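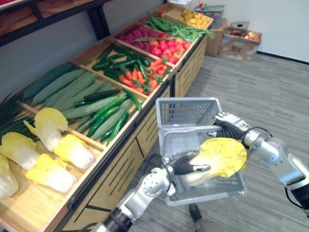

4.2 Boarding times on the Garholm route

The Garholm to Steltstead bus was surveyed over 18 weekday runs, all before the change to the December timetable. Observers stood at the front door and noted when each passenger stepped on, paid and moved clear of the driver. This gave 321 usable boardings. Runs with a relief driver were left out, as were boardings with a wheelchair ramp, which are treated in Section 5. 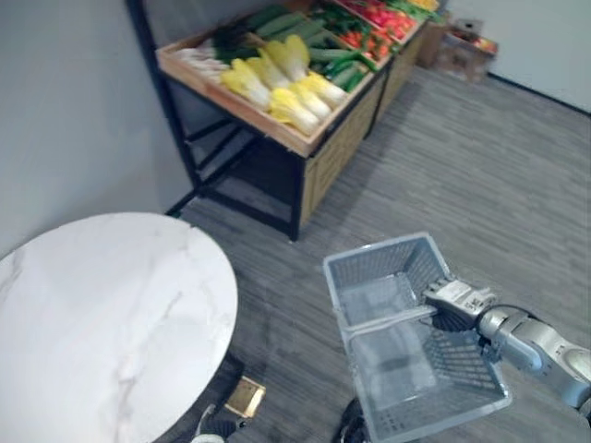 The stop at Drultitora market was the slowest on the route. Passengers there often had both hands full when they reached the ticket machine, and many put a bag down before looking for a pass. The Mitsotakis-Vlachou method, which we used to split each boarding into steps, has no separate step for this. Following a suggestion by Manolis Galanis, we added one and called it "load handling". 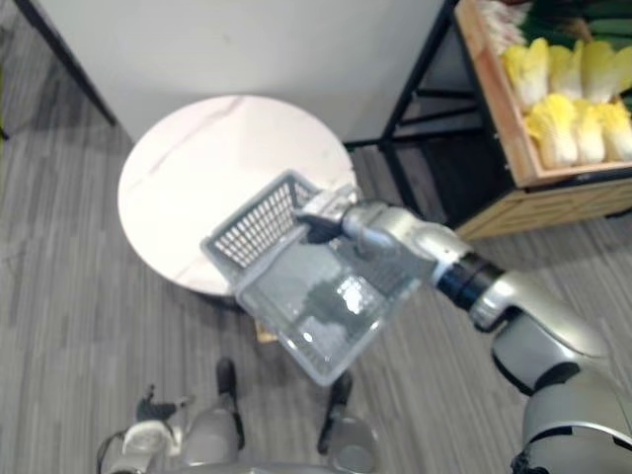

Load handling was coded by the type of load – soft bag, rigid container, wheeled trolley or pushchair. Soft bags could be pushed up the arm, which left a hand free. Rigid containers were harder to manage in the doorway. A plastic basket gripped at one corner of its rim, as in the view here, hangs at an angle, and a full one carried that way would be likely to spill. We therefore coded a basket as rigid even where its sides were open mesh. Trolleys were coded by whether they were lifted or rolled over the step.
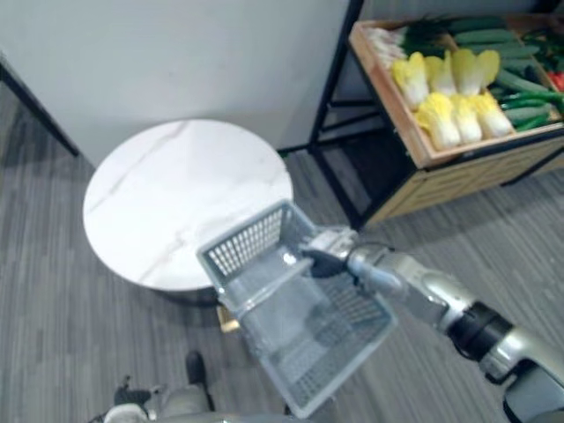
Figure 3. Grey plastic shopping basket with perforated sides, held at the rim and handle, empty.

The low-floor buses have a shelf behind the driver's cab, 43 cm deep. It was seldom used at Drultitora on Monday mornings, when most of the seats nearby were already taken.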